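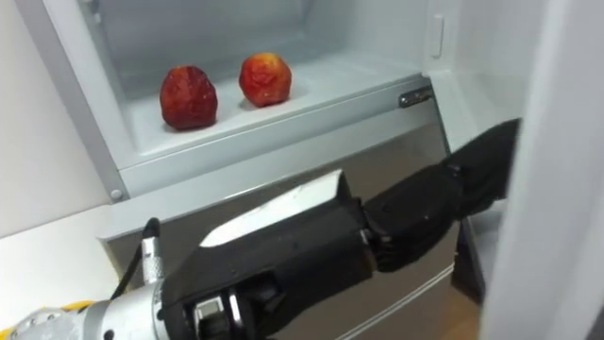 Two pieces of fruit on the shelf, and the hand at work beside them.

The woman who writes the kitchen rules at Citell pours the coffee before she will talk about refrigerators, and once she starts on refrigerators she is very hard to stop (I didn't try!). She has spent 19 years around machines that move things, most of them in warehouses, and she says a home kitchen made her throw out nearly everything she thought she knew.

"In a warehouse you can paint a line on the floor and tell people to stay behind it," she told me. "You can't paint a line across somebody's kitchen. They want their milk."

So her team, working with the folks at Tamon, wrote what everyone calls the Drollidlow guide, named for the street where the first draft was argued over, mostly in December and mostly after supper. It grew out of 679 written comments, and she has kept every one of them in a binder with a broken ring.

I asked which rule people grumble about the most. "Doors," she said, right away. "We ask that the arm stop before it touches a door, every single time, and that a person be able to call it off at that point. People find it slow. Well, it is slow."
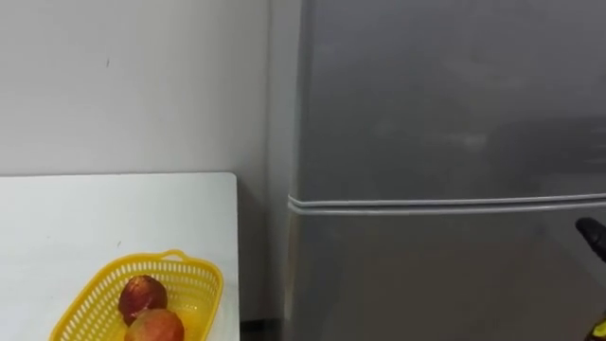
Chaudhary

The food rules are the ones she is fondest of. Anything that touches what people eat gets wiped down before a session and again after, and soft fruit has a page to itself, with a limit on how hard the fingers may close. "A peach is a good teacher," she said. "You squeeze it wrong and it keeps the record for you."

There is also a rule about baskets, which go on a flat surface within reach, with nothing stacked in them, and one about loose cables that she rewrote four times and still isn't happy with. She read me both versions of the last paragraph aloud and asked which I liked better. I picked the shorter one, and she sighed and said that was what her sister picked too.

More than 2,000 copies have gone out so far, and the next revision is open for comments until 17th February. She's already bought a new binder.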